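Kolunlow Desktop Teardown Records

README for the second release

Maintained by Niamh Horgan and Dima Saab for the Kolunlow equipment reuse program. Questions about the records should be sent to the maintainers through the program office. Please read the section on known gaps before using the release for planning or reporting.

1. Subject of the records
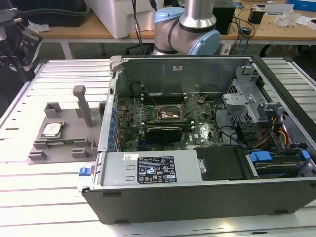
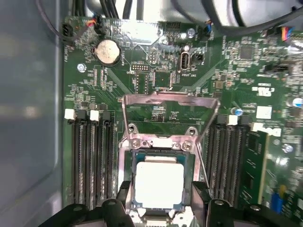 The records document the disassembly and inspection of desktop computers withdrawn from office service. Each entry concerns one computer and lists its internal parts, the state in which each part was recorded, and the decision made about it: keep, reuse elsewhere, or recycle. Processor sockets receive a separate entry from the processors themselves. The first photograph shows the reason for this rule – the socket is open with its bracket lifted and no processor is seated, while in the second a processor is in place and the load plate is still up. A single field marked "processor" could not express both conditions, and the first release suffered from this.

2. Contents

The release holds 3941 part entries in one table. Of these, 1203 concern memory modules and memory slots. The remaining entries cover processors, sockets, graphics cards, drives, drive trays, power supplies, cables, clips and latches, and case panels. Photographs are filed by work session and are not linked to individual rows.

3. Main fields

part_type: taken from the fixed list supplied with the table.
position: the place of the part inside the case, in plain words.
state: seated, open, removed, damaged, or not recorded.
decision: keep, reuse, recycle, or pending.
checked_by: initials of the second reader.

A state of "open" applies only to parts with a moving cover, lever, or bracket. An empty memory slot is entered as a slot with no module and is never entered as "open."

4. How entries were made

Entries were written at the work table with the side panel off the case. Áine Mulligan prepared the part list and trained the recorders. Berwyn Bowen read every entry a second time and returned unclear wording for correction. Where the two readings differed, the later one was kept and the earlier one moved to the notes column.

5. Known gaps

Small screws were not recorded in the first release and are recorded unevenly in this one. Cable entries give color and path only; connector types are missing for most rows. Drive capacity was copied from labels and was not tested. Sessions held in September used an older part list, in which drive cages and drive trays share one name – these rows carry the note "old list."

6. Use and credit

The records may be used for training, repair planning, and teaching. Please credit the Kolunlow equipment reuse program and state the release number. Corrections are handled by Lorcan Horgan and will appear in the change file with the row number and the previous value.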